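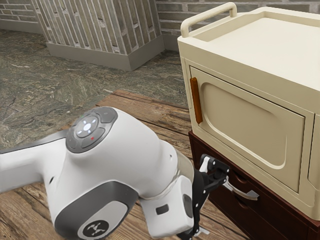

Drawers are harder than doors, according to Coelho, because a door has a hinge that does half the thinking and a drawer has two rails that can disagree. The shared workshop in Trillham had already come to the same view by July, when its kitchen project moved from simulation planning to daily runs.

The project is called Sandholm. Its goal is modest: one arm, one two-finger gripper, and a set of household storage units that have to be opened and closed without damage. The members plan to build the physical version on a bench at the back of the shop. Until the budget allows it, the work is done in a simulated room on a secondhand desktop with a loud fan.

Each run begins with the gripper placed near a drawer handle. The controller then closes the fingers, checks the contact force and pulls along the drawer axis. A curved metal handle makes the first step awkward. The contact point shifts as the fingers close, and an error of 4 millimeters at the start is enough to turn a straight pull into a twist. The solver treats the twist as a jam, and the run is logged as a failure.

The log held 3,613 runs at last count. The early ones used fixed positions for everything, and the success rate from that period means very little. Later batches of 1,000 shift the cabinet, change the friction on the rails and vary the weight of whatever stands on top of it. The last of these was added after a batch in which a badly set mass let the whole cabinet slide across the floor with the drawer still shut.

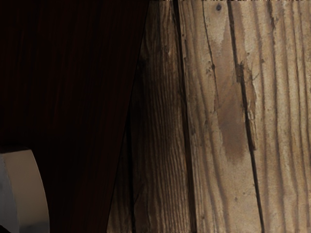
Contact settings took up most of the spring. Sandholm uses simple collision shapes for the cabinets and keeps the detailed surface for rendering only. A drawer front with routed edges looks correct on screen, but to the physics engine it is a flat box. The handle is the exception. It is split into short convex pieces, and the time step is reduced while the fingers are touching it. This makes a run almost 30 percent slower, which the group accepts.

Camera placement is still open. A view from the wrist gives good detail at the handle and poor information about everything else. A fixed view has the opposite problem, and the arm tends to block it during the pull. The current build, labeled Prurnuvberg in the repository, records both and feeds the controller only one at a time.

The next item on the list is the return stroke. Closing a drawer needs no grip at all, only a push near the center line, and the present controller still insists on taking hold of the handle first. A separate push routine has been written and is waiting for a free night on the desktop.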